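Textiles and Everyday Life – Notes for Week 2
Fiber, water and why your sweater shrank

Okay, so last time we got through spinning and I ran over, as usual. I'm picking up at the point where the yarn is already cloth and somebody has to wash it. I love this part of the course, so bear with me if I ramble in print the way I do out loud.

Start with cotton. A cotton fiber is mostly cellulose, and cellulose loves water. It soaks it up, swells, and gets a bit stronger when wet. That's why cotton towels can take years of rough treatment. Wool is a different animal (sorry). Each fiber is covered in tiny overlapping scales, a little like roof shingles, and when you add heat, water and a lot of rubbing, those scales hook into each other and creep in one direction. They don't let go again. That's felting, and it's how my favorite gray cardigan ended up fitting a teddy bear.

Polyester barely takes in water at all. It dries fast, which is great, but it hangs on to body oils, and anybody with an old gym shirt knows how that goes!

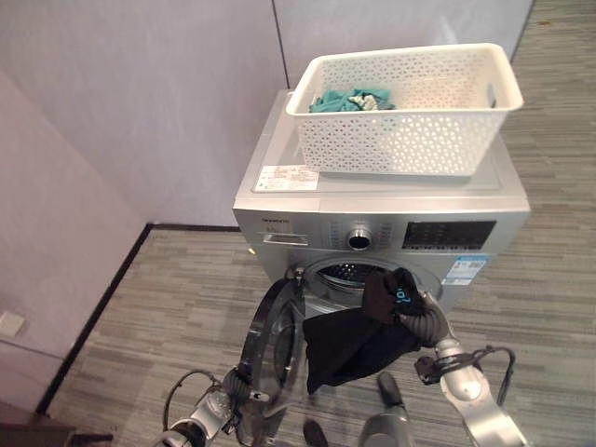
Why does cotton shrink if it has no scales?

Mostly because of tension. The yarns get stretched during weaving or knitting and finishing, and they stay stretched until water and heat let them relax back to a shorter length. The biggest change usually comes in the first wash or two.

Now for soap and detergent, which people mix up all the time. Both have molecules with one end that likes water and one end that likes grease. The greasy ends grab the dirt, the other ends face the water, and the whole lump floats off. Soap has trouble in hard water, though. It reacts with the calcium and leaves scum, the gray stuff your grandmother complained about. Detergents handle hard water much better.

For the reading, do the Ojeda chapter first, pages 74 to 90. The Skonberg packet is longer and drier, but the diagrams of wool scales are lovely – please look at them even if you skim the rest. The Stullier swatch set is at the front desk in the study room. It has 181 samples and they need to go back in order, so take out one card at a time.

Short paper: pick one garment you own, read the care label, and tell me what each instruction protects the fiber from. 400 words is plenty. Bring a draft to the Drerel room and we'll swap papers in pairs.

Next up is dye, and why indigo behaves so strangely in the vat. Wear something you don't mind staining.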